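Workshop tips I stole from a robot (well, from the people teaching one)

I spent most of March helping out on a study at Huanca, a small lab two streets over from my shop, where they're trying to find out how much a robot arm learns from watching people do fiddly bench work. My part was easy. I took things apart and put them back together while Lucero Mosquera and her crew took notes, and then the arm had a go. I came home with a notebook full of tips for ordinary people with ordinary screwdrivers, so let me share the good ones!

First, look before you reach. The early version of their program (it's called Onov, don't ask me why) went straight for the target every time. Lucero changed the method so the arm stops a few inches out, takes one more look from the wrist, and only then goes in. Misses dropped a lot with that one change. Over 2000 tries went into the comparison, and 1055 of those used the extra look, so I believe her. I do it now with cabinet hinges. Stop short, look again, go in.

Second, find the thing that can snag. Wires and cables are the worst because they're skinny and dark and they shift when you bump them. A camera up close can have a hard time telling a black cable from a black background, and so can I with my reading glasses on the bench upstairs. What helped the arm was light coming in from one side, so that a shiny line showed up along the cable. Try it with a flashlight laid flat on the table. It's kind of magic the first time - you'd swear the cable wasn't there a minute ago. 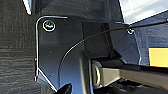
Close work at the bracket: two screws, one thin cable, and the gripper tip at the bottom.

Third, don't trust how big a screw looks. Austra Sakalauskas, who ran the camera side, told me the program kept deciding that the nearer screw was a bigger size and choosing the wrong bit. I laughed, and then I did the very same thing on my neighbor's storm door. Test the bit by hand before you put any power behind it. If it wobbles, go up a size. If it won't seat, clean out the head with a toothpick and try again.

Fourth, black shiny parts lie to you. Glare moves when you move, scratches don't. The arm was taught to shift sideways a little and compare the two looks, and anything that slid across the surface got ignored as reflection. You can do this with your own head! Lean left, lean right. I found a hairline crack in a blender base that way, after staring at it for half an evening.

Fifth, go slow near anything that pivots. Where a bar meets a pin, a small push in the wrong spot swings the whole thing into your knuckles. The best runs in the study came from people who held the bar still with the other hand first (Jairo Rivadeneyra was much better at this than me, and he let me know it).

One result I didn't expect: 4 of us did the demonstrations, and the arm learned best from the slowest person, which was Amparo. Her hands paused between moves, and Lucero thinks the pauses helped the program figure out where one step ended and the next began. They want to repeat it with more people before they say so in writing. I've started pausing too, mostly to put each screw in its own muffin cup before touching the next one, and I haven't lost a screw in 3 weeks.

If you try the flashlight trick, use a cool white one. The yellowish kind didn't do much for me on dark plastic.

Next time I'll get into stripped screws and the rubber band thing, which Consuelo Tamayo says is nonsense and I say works about half the time.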